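Are the chore machines here yet?
By Theda Rieger
12/2/20

Ask me whether a machine can tidy a child's room and I'll say no, and then I'll keep you for an hour telling you why I'm so excited anyway!

Tidying sounds like the easy chore. You see a toy brick, you pick it up, you put it in the box. My niece could do it before she could talk. For a small arm with hobby servos and two fingers, every piece of that is work: finding the brick, turning the wrist to match it, squeezing enough and then letting go over the right spot.

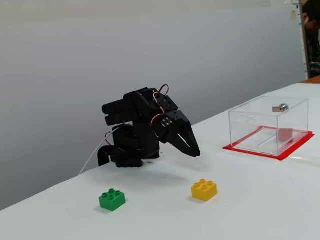

Jana Kettler, who builds arms like these in Utenden, spent most of August on the letting go. She ran 400 tries, changed the finger pads, and ran 400 more. I love that. Dishwashers must have looked just as silly once, and somebody kept fiddling with them.

So no, I wouldn't hand over my laundry, or the stairs, or anything made of glass. But one table, a few hard plastic shapes and a place to put them? I think that chore is close (close enough that I've started arguing about it at dinner), and a shop that sorts parts into bins all day should be watching. Socks can wait. I have a whole other rant about socks.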